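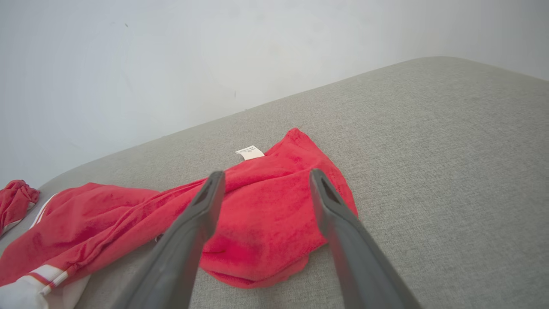 Should we buy an arm? Pictures and notes from the planning round

Posted 28/06/2021 by the equipment group at Quintanilla

Several of you have asked what the money line marked "handling" is for, and why it keeps moving from one year's budget to the next. It is for a robot arm that would pick up and sort clothes that come back from customers. The sales people at Vuva say it is ready. Ustier say theirs is ready too, and cheaper. We have sat through both presentations and we are still not convinced, so this page puts the actual work next to the numbers. Scroll down for the gallery, such as it is, and for the list of things we want answered before July.

First, the money, which both firms would like us to see as small. Neither quote is a price for a working station. The Vuva quote covers the arm, a gripper and a stand. The Ustier quote covers the arm and a gripper, and the stand is an "option", which is a funny word for something you can't do without. Cameras are extra in both. So is the software that decides where to grab. If you only compare the first page of each quote you will pick the wrong one, and I say that as someone who nearly did.

Spare fingertips come in packs at $108. Ask how many hours a pack lasts and you get a nice chat about how it depends on the fabric. Of course it depends on the fabric. Fabric is all we have. I have put down two packs a month as a guess and would be glad to be wrong.

Then there is the yearly support plan, $1854 from Ustier, with the first year included. Vuva would not give a figure until we sign a letter of interest. We are not signing a letter of interest to find out what a phone line costs.

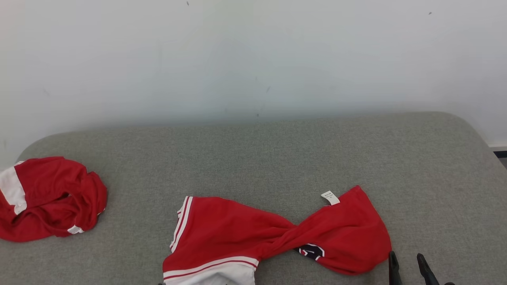
Soft goods are where the brochures go quiet. Every demo we were shown used boxes, bottles or a folded towel, and somebody had folded that towel very well. Our returns come as twisted tops, with labels standing up and trim hidden in a fold. A person sees a red sports top twisted in the middle and gives it a shake. For an arm, the same top is a new problem every time, and we have yet to see anybody's success rate on items that start out like that.

Both firms do offer a trial. Read the terms, though. Vuva's trial is run by Vuva's own people, on clothes they choose. Ustier will let us bring our own but want them "presented flat", and flattening the clothes is most of the job we would be paying to get rid of. I asked if the presenting could be done by a second arm. They said yes, very cheerfully, and offered to quote for two.

Niltimix, the leasing outfit, came in with a different idea: rent one for a season, give it back if it sulks. I like that better than buying. The monthly rate looks fair on paper, but transport, setup and "reasonable wear" are all ours, and the contract has no definition of reasonable. It also renews by itself unless we write to them early – the notice period is buried in the back pages.

What we want in writing before any of this goes to a vote:

A full station price, with cameras, stand, software and setup in one sum.
Results on unfolded clothing, from our bins, picked by us.
How long fingertips last on fleece and on smooth sports fabric, as two separate answers.
Who fixes it during our busy weeks, and how soon they turn up.
What happens to our settings and recordings if we cancel.

If the answers are good I will happily change my mind and sign the form myself. For now my advice is to leave the handling line where it is, put a small part of it toward a proper trial on our terms, and buy the new sorting tables, which we need whichever way this goes. Table quotes are in the shared folder. Comments on those by the first week of July, please, as the supplier won't hold the price past then.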